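Workshop Notebook, Nursing Practice Development Unit, Irkley
Entry date: December 25, 2025
Recorded by: Mekdes Beyene
Subject: Revision of the shift handover sheet, second working session

Attendance was reduced because of the holiday roster. The session went ahead as planned, as the night charge nurses from Lemivby were on site and would not be available again before the wards change over to the new sheet. Those absent are asked to read this entry and add remarks in the margin of the shared copy.

Status of the material. The August audit reviewed 197 completed handover sheets from the medical and surgical wards. Of these, 106 had the section on pending tests left blank. The first working session assumed that staff were skipping the section to save time. The charge nurses do not agree. Their account is that the section sits on the reverse of the sheet, and that the reverse is seldom turned over when handover takes place at the bedside. They also report that pending tests are usually passed on by word of mouth, which would explain why so few problems have been raised by the day teams.

It was agreed to move pending tests to the front, directly under the allergy line. To make room, the free-text box for family contact will be shortened and the ward telephone list removed. The list is already posted at each station.

Draft C was then tried at the table with two prepared patient cases. The first case, a surgical patient on the second day after operation, was handed over without difficulty. The second, a patient waiting for transfer to home care, took longer. The receiving nurse asked for the name of the home care coordinator, and the draft has no place for it. Draft B did. The line was dropped when the margins were widened for hole punching, and I have no note of anyone approving the change. It is to be restored.

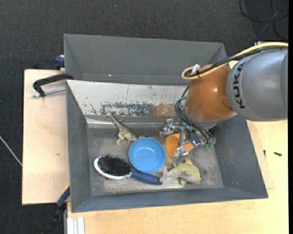
Discussion then turned to wording. The heading "Concerns" was judged too broad. Some nurses read it as a place for clinical risk, others as a place for complaints from the patient or family. "Watch for" was proposed and accepted for trial. The charge nurses asked that the heading not be translated into an abbreviation at any later stage. The present sheet has several abbreviations that newly hired staff do not recognize, and the preceptors spend part of orientation explaining them.

There was a longer exchange on signatures. The Krawczyk wards require both the outgoing and the incoming nurse to sign. Our wards require only the outgoing nurse. I had recommended a single signature in the first session and I continue to lean that way, but the case for two was well made. A second signature gives the incoming nurse a clear moment to ask questions before accepting the patient. The point against it is that on nights one nurse may be receiving from several colleagues at once, and the signature may then be given before the sheet has been read. No decision was taken. Both forms will be carried into the trial, one on each ward.

Leadership matters. The charge nurses asked who will own the sheet once the trial is over. The practice development unit has held it until now, and changes have been slow as a result. I have undertaken to write to the nurse managers proposing that each ward name one lead with authority to approve small changes in layout, with content changes still coming to this unit. The draft letter should mention that the lead will need protected time, as this was raised by both wards.

Printing. Durkora can supply 600 copies of the trial sheet on the present paper weight. The order must not be placed until Draft D has been checked against the medication policy, section 2, which sets out what may be copied onto a handover document by hand. I did not have the current version of the policy with me and will check it before anything is sent.

Outstanding:
Draft D, with coordinator line restored and pending tests on front (M.B.)
Letter to nurse managers on ward leads (M.B.)
Two-signature and one-signature versions to be marked clearly in the footer
Prepared cases to be rewritten, as the transfer case gives a discharge time that does not match its own medication chart
Ask Lemivby for a blank copy of their night sheet, which has a fluid balance line we may wish to adopt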